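Print this page | E-mail this page

How do I get the smell out of a secondhand knife block?
Posted in December by Egilsson

I bought a knife block at the Retdale flea market for $7 and felt clever until I got it home. The slots smell like a wet basement where somebody once fried fish. I've shaken it upside down over the sink and what came out I would prefer not to discuss. Is there a way to clean inside the slots, or have I paid seven dollars for a doorstop?

Grunadance
December, 9:40 pm

Throw it out. Life is short and blocks are cheap.

Disten
December, 10:15 pm

Don't throw it out yet. Turn it over, knock it hard a few times, then run a vacuum with the crevice tool over the slots. Next, a pipe cleaner or a baby bottle brush with hot water and a drop of dish soap. Go easy on the water if it's wood – you want it damp, and you don't want it soaking in the sink overnight the way my brother-in-law did with his. His now has a crack you could mail a letter through.

Rinse, then a splash of white vinegar down each slot. Leave it a few minutes and rinse again.

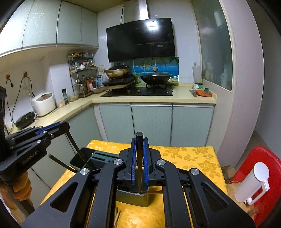

After that comes the boring part. Stand it upside down on a rack with air underneath and leave it alone for two full days, longer if your kitchen is damp. Put a knife back in too soon and you'll be growing the smell all over again, plus rust.

If it still stinks after a second round, see Grunadance's answer, which I admit has a certain efficiency.

Contact us | Copyright Retdale Household Help | Back to top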